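Kinnear Home Gym Clean: your questions answered

G'day, I'm Signe Juhl and I run the Kinnear cleaning service. These are the things people ask me before they book, so have a read and then give me a bell if I've missed yours!

What do I get for my money?
A wipe-down of every machine in the room, done by hand with a cloth. The standard visit is $126 and covers up to two bikes (extra machines are $25 each). I start with the frame and work outwards, and yes, I get in behind the pedals.
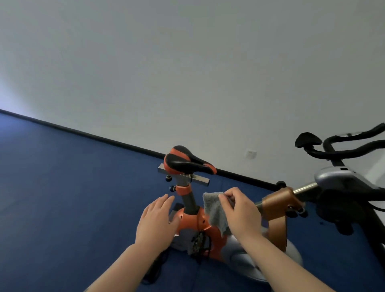
Cloth on the orange frame, just under the saddle.

Do you move my seat settings?
I try very hard not to! If I do have to loosen a knob to get at a grubby spot, I'll write down where it was and put it back. Tall and short people sharing a bike, you have my sympathy.

Which bit gets missed most at home?
The underside of the saddle, no contest. Everybody does the top and the handlebars and calls it a day, but sweat runs down the back and sits around the seat post, so I hold the saddle steady with one hand and go in underneath with the other.

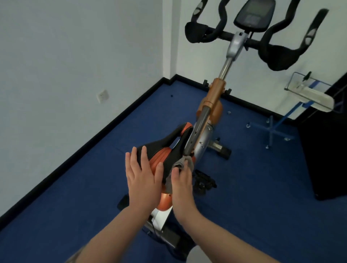 I'm just as fussy about the forearm rests, if your bike has them, and I go gently on consoles. No spraying straight onto a screen, ever.

Will you do the mats as well?
Sure, add $30. Please pick up any loose weights first.

Can my own machine be serviced while you're here?
Sorry, no. I clean, I don't repair. For squeaks and wobbles I send people to Villads at Stullska.

When can you come?
Any weekday except Thursday, first visit at 8 in the morning.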